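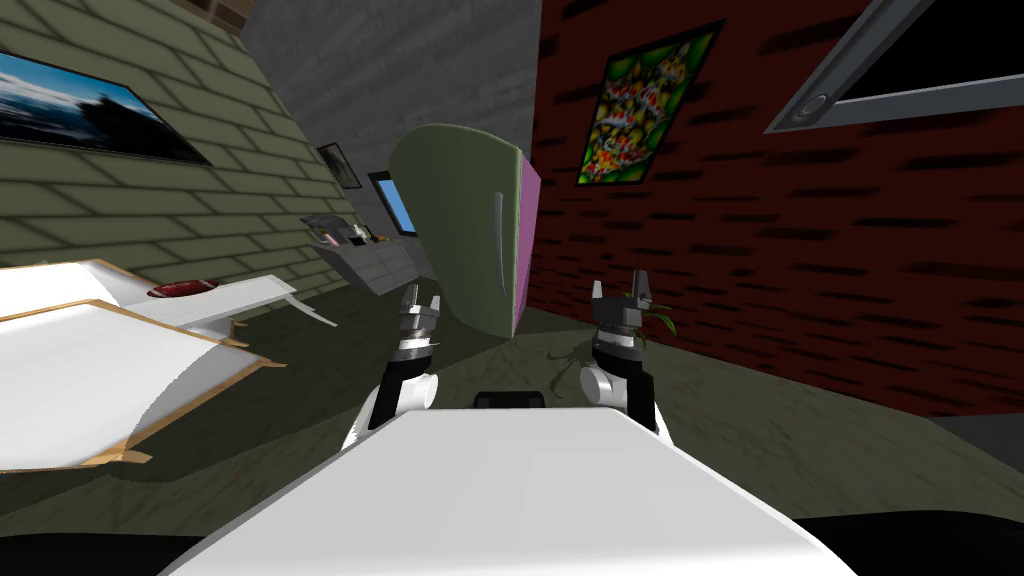 Budget season came early this year, and I have spent most of the past two weeks with a spreadsheet open on one side of my desk and a cup of cold tea on the other. I promised a few of you I would write up how our little shop is going about buying its first two-armed robot, so settle in, because I have never been able to tell a story quickly.

We started, as people do, with the wrong question. I wanted to know what a robot costs. Pui-shan Tseng, who has sat through far more of these purchases than I have, let me talk for a good ten minutes and then asked what I wanted it to pick up. I said "well, everything" and she laughed at me, kindly. So we went back and wrote down the jobs, the dull ones first: opening a cupboard by its handle, moving a dish from one table to another, picking up something light and floppy like a sprig of leaves without mashing it. That list changed the budget more than any price sheet did.

Take grippers. Plulier sells a very nice arm, and the gripper that comes with it is a plain two-finger affair that would do for most of our list. The thinner fingers are extra. So is the wrist sensor, and so is the cable for the wrist sensor (I did write to them about that!). By the time I had added up everything we would really need on day one, the page of extras ran longer than the page for the arms. If you take one thing from this post, please ask for the quote with the fingers on it.

The best decision we made was to do the first stretch in simulation. Maysoun Hamdan built us a practice room on the computer, brick walls and furniture and all, and we have been driving a pretend robot around in it since October. She logged 362 practice runs before we signed anything, and I have watched more of them than I should admit. It let us argue over reach and table height while changing our minds was still free. We dropped a whole line from the budget, a lifting base from Gitavance, once we had tried the jobs with the robot at one fixed height and decided we could live with it for the first year.

Simulation has its own costs, mind you, and I had put down zero for them, which was silly of me. The software license is $821 a year for our size of shop. We needed a better graphics card. And there are Maysoun's hours, which I now put on their own line where everyone can see them, and I wish I had done that from the start.

Then there is the room itself, the real one. Floor anchors, an emergency stop on each side of the work area, a new circuit on the wall. The electrician wanted $111 just to come and look, and I thought that was fair enough once I saw how long he spent behind our shelving. Kozan will do the delivery and setup, with 90 days of phone support included, and I have asked twice to have that in writing.

We also looked at leasing through Clerniron. I liked the people very much and the monthly number was gentle, but the lease did not cover broken fingers, and I am told fingers do break. We may go back to them for the second machine.

So that is where things stand on 22 May 2023. The order form is filled in apart from one box, the spare parts kit, and Pui-shan and I are still going back and forth over whether to take the small one or the large one. I am leaning toward the large. She wants to see the parts list again first, and I have sent it over to her this afternoon.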